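Ticket 407 - Marble-look tabletop, dull patch that will not go away
Site: Wirnolcombe, second floor
Status: Open (again)
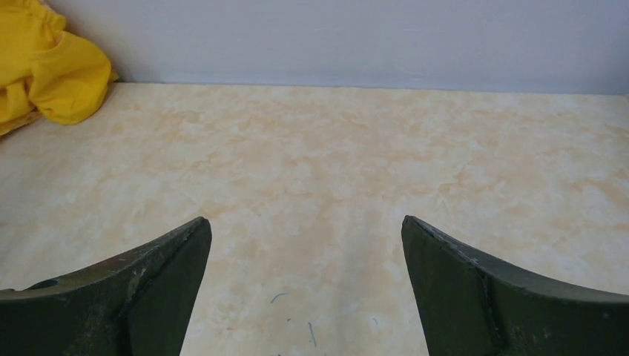

Grirnstead Surfaces Desk replied: Thanks for getting in touch. Before we send anyone, please tell us whether the patch feels rough or smooth under a fingertip, and what has been used to clean it. If the answer to the second question is "everything," please list everything.

Smooth. Cleaned with, in order: warm water, dish soap, warm water to get the dish soap off, a vinegar spray, and a melamine sponge in the hands of someone who believed in it. The patch is the size of a dinner plate and only shows when you sit on the window side and look across the table at a low angle, so naturally that is where everyone now sits.

Grirnstead Surfaces Desk replied: Please stop using the vinegar and the sponge. Is the top real stone or a printed pattern? The veining should carry on over the edge if it is stone.

Checked the edge. There is a trim strip all the way along it, so the edge declines to comment. The order paperwork says "Grunska top, mottled" and gives a product code with one digit smudged. I have asked our Abu Hammour office, who bought the same table in the same month, and they say theirs is fine. They said it twice.

Monday, 9:15
Washed with plain water, dried with a clean cotton cloth. Patch gone! Closed the ticket.

Monday, 9:40
Table dried properly. Patch back. Reopened the ticket.

Grirnstead Surfaces Desk replied: If it disappears when wet and comes back dry, that usually means fine abrasion or a thin residue. Residue can be shifted. Abrasion mostly can't, on a printed top. Try a drop of neutral cleaner on one corner of the patch, leave it 2 minutes, wipe, rinse, dry, and compare.

Did the corner test. The corner is a little better than the rest, which I am choosing to call residue. Repeated it over half the patch and now have a dull half and a less dull half with a line between them. Colleagues who had never noticed the patch have noticed the line.

Grirnstead Surfaces Desk replied: That is a good result. Please do the other half.

Did the other half. Line gone, patch fainter. Still there from the window side after 4 p.m. if you know where to look, and I do.

Outstanding:
Replacement top quoted at 233 plus delivery. Lead time 14 working days. Not approved yet - the suggestion from upstairs was a tablecloth.
Still need the full product code from Grunska.
Sponge has been confiscated.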